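How do bats find their dinner in the dark?

Bats are mammals, like us. Fur, warm blood, milk for the babies. But they can fly! Properly fly, I mean, with flapping wings. Flying squirrels only glide.

A bat's wing is really a hand. Feel the bones in your fingers. Now imagine them super long, with thin skin streched between them. The thumb is the little hook at the top, handy for climbing.

Lots of bats hunt at night. So how do they catch a moth they can hardly see? They shout! Very high squeaks, mostly too high for our ears. The squeak hits the moth and bounces back. An echo. The bat listens and works out where the moth is.
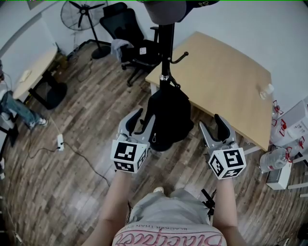

The closer it gets, the faster it squeaks. Right at the end the squeaks come so quickly they make a buzz. Then, snap. Moth gone.

Not all bats eat insects though. Some like fruit, some sip nectar from flowers and a few catch fish. Three kinds drink blood, but they live in Mexico and Central and South America.

What about winter? Not many insects then, so British bats hibernate. From October they start looking for somewhere cool and quiet, like a cave or a hollow tree. Heartbeat goes right down. Found one asleep? Leave it be and dont touch, tell a grown-up.

Words by Boglárka Somogyi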